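## 7.4 Fault 179: No Weight Change During Pour

The Musside controller stops both arms when the scale reading does not change within 2 seconds of the start of a pour.

**CAUTION:** Keep hands clear of the grippers until the arms are on hold. A held cup can drop when power is cut.

1. Press **Hold** on the controller.
2. Check that no arm, bracket or cable is touching the bowl or the scale.

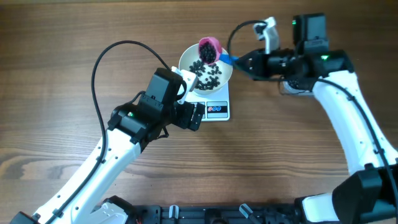 3. Support the cup by hand, then open the gripper from the jog menu.
4. Empty the bowl and set it back on the scale.
5. Tare the scale. Place a 200 g test weight in the bowl and compare the readings.
6. Clear the fault and restart at low speed.

**Note:** If fault 179 returns, save the log before power-off and see service sheet 2291.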